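Simulated wrist camera sees mostly gripper. Is my result worthless?

Bohdana Kuzmenko
asked 2021-04-26

I'm training a policy purely on rendered episodes, 519 so far, and testing whether it still copes when one view is nearly useless. My wrist view is excellent at showing me the wrist.

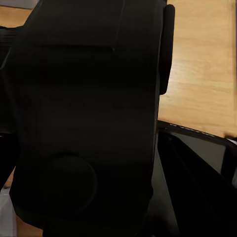 Wrist view, simulator render. Tray at lower right.

Dropping this camera altogether costs me 6 points of success rate, which is more than I'd have guessed. Is it learning something from that sliver of tabletop, or just memorising the room?

Nicanor Cisternas
Probably the room. Rerun it with the furniture and lighting shuffled, 30 seeds at least, and see if the gap survives. We did this on Skotow in February and ours vanished, along with most of a paper. 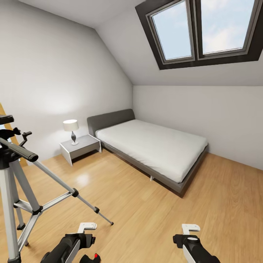 Also mask each camera at test time as well as in training — they answer different questions, and reviewers will ask for whichever one you skipped.

Flomwood
Just move the camera back a bit??

Guerreiro
Moving it changes the experiment, Flomwood. Bohdana, check your near clipping plane and field of view first. Mine was wrong for 2648 episodes and I'd already made the slides.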